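Clubs > Povurholm Mending and Folding Circle > Minutes > June

Print this page | E-mail this page

Minutes of the June meeting

The meeting opened at 6 p.m. on Wednesday with Mpho Kekana in the chair. The May minutes were read and approved with one correction: the flannel sheets went to the Botska shelter, and the pillowcases stayed with us.

1. Clothing drive. What a month! The final tally is 526 pieces, all sorted by size, and Mpho thanked everyone who came in on the extra evenings. The jersey pile is the biggest by far, and it has been a pleasure to work through (so many good soft T-shirts, hardly a stain among them). Cele will take the first load of boxes as soon as the labels are on. The goal for the fall drive was set at 1000 pieces. Carried, with applause.

2. Folding. We spent a good half hour on this and could have spent two. The question was whether to fold jersey in thirds or in half and half again. Thirds won on a show of hands for anything going into a box, and halves will stay for the open shelves. Smoothing with the flat of the hand before the second fold makes a real difference on thin cotton, and several members went home planning to redo their dresser drawers.

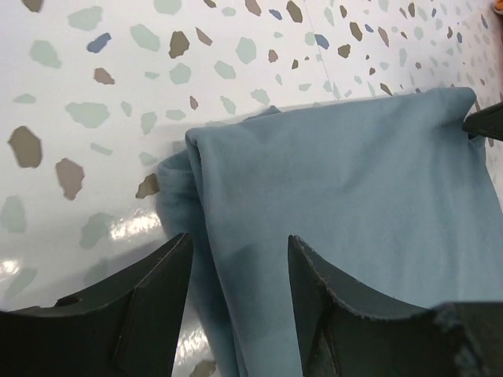
Povurholm Mending and Folding Circle, Linens and Jersey Group

Everyone loves the speckled surface for this work. Light blue cloth shows up beautifully against the white, with all those sage and brown chips around it, and the shine makes it easy to wipe down. It does catch the light, so anyone checking for pulled threads may want to turn the piece around once or twice. Please keep pins and chalk off it.

3. Labels. Skirnirik labels will be used again for the boxes. Write the size first, then the kind of garment, in block letters. Leftover sheets are in the top drawer with the good scissors.

4. Money. The balance stands at $3698 after the spring rummage sale. Agreed to buy a second steam iron and more storage boxes. The request for a button cabinet was held over until we know what the iron costs.

5. Other business. The mending table needs more gray and navy thread. A beginners' evening on patching knees was proposed and warmly received, and Mpho will find a date.

The meeting closed at 7:40 p.m. Coffee and plum cake followed.

Comments

Jersey fan: I tried thirds on my whole T-shirt drawer and I can see every shirt now! Count me in for the fall drive.

Button Box: Please don't forget the cabinet. I have three jars waiting for it.

Nell: Is the patching evening open to teenagers? My daughter would love to come.

M. Kekana: Yes, Nell, bring her along, and a pair of jeans too.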